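Fui a Nygård con pocas ganas

Llevo años leyendo folletos de casas modelo y sé lo que suelen enseñar: un sofá sin una arruga, una mesa con tres revistas y un cuarto infantil donde ningún niño ha puesto el pie. Así que cuando Siv Strömberg me escribió para invitarme a la jornada de puertas abiertas de Nygård, con la promesa de ver «un salón donde se juega de verdad», contesté que sí por cortesía y porque el tren salía barato.

La entrada costaba 2 euros, que se destinaban a comprar material para el centro. Los pagué en una mesita del vestíbulo y me dieron a cambio un plano fotocopiado y una pegatina que no me puse. Eskil Sandberg, que hacía de guía, reunió al grupo junto a los percheros y nos soltó un discurso demasiado largo sobre el juego libre. Según él, un niño no necesita un cuarto de juegos, necesita que el salón de los mayores le haga sitio. De acuerdo. Mi madre lo aplicaba sin plano fotocopiado.

También nos habló de dinero. Amueblar la sala costó 2.444 euros, cuando el presupuesto era de 2.000, y la diferencia se fue en tapicería y fundas. Lo dijo con cierto orgullo. Un señor de Cinthorpe preguntó si no habría sido mejor comprar muebles usados y se le respondió que era una observación muy interesante, fórmula que en estas visitas quiere decir que pasemos a la siguiente sala.

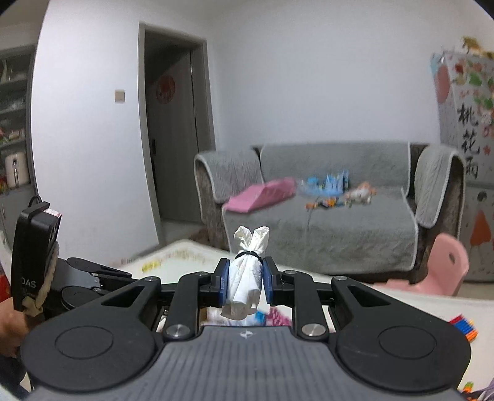 NYGÅRD, 8 de marzo

La sala, lo admito, estaba más vivida de lo que esperaba. La mesa baja es blanca, y en el borde del fondo había un reguero de piececitas de colores que nadie se había molestado en recoger. Me pareció buena señal, aunque soy desconfiado y me pregunté si alguien las habría esparcido por la mañana, antes de abrir. Se lo pregunté a Strömberg. Se rio y no me contestó.

El sofá gris lleva encima una colcha acolchada de un gris más claro, ribeteada en blanco, con sus piezas a juego para los reposabrazos. Ahí está la famosa tapicería. Entiendo la idea: la funda se quita, se lava y el sofá sobrevive. Lo que no entiendo es que después el asiento se use de estantería. Tenía encima un juego de construcción azul con torres como de castillo y un peluche naranja y blanco al lado. Muy bonito todo, pero ¿dónde se sienta el adulto al que el niño ha hecho sitio? En el taburete infantil rosa que hay delante, supongo. Lawal Olaniyan, que venía en mi grupo y tiene dos hijos, opinaba que eso era justo lo que pasa en su casa y que por fin una exposición decía la verdad. Puede que tenga razón. Yo sigo pensando que faltan baldas.

Lo mejor de la visita fue lo más barato: el muñeco de papel de seda. Se dobla el papel blanco, se ata una cinta negra a la altura del cuello y lo que sobra por debajo queda como una falda arrugada. Con dos lazadas tiesas en lo alto parece un conejo, o una muñeca con un peinado raro, según a quién se le pregunte. El programa lo llamaba «taller de figura efímera». Es un pañuelo con orejas y tiene más gracia que el castillo.

Pasé al taller con más curiosidad de la que pensaba confesar. Lo dirigía Kiyoshi Kudo, que habla poco y corrige menos. Había 27 plazas y quedaban sillas libres. Mi conejo salió con una oreja caída y el cuello tan apretado que se rompió; el segundo aguantó hasta el tren.

De la última parte, una charla sobre el método Greretti, puedo contar menos porque me fui a la mitad. Prometen otra edición en noviembre, con un salón más grande. Si ponen una estantería, me lo pienso.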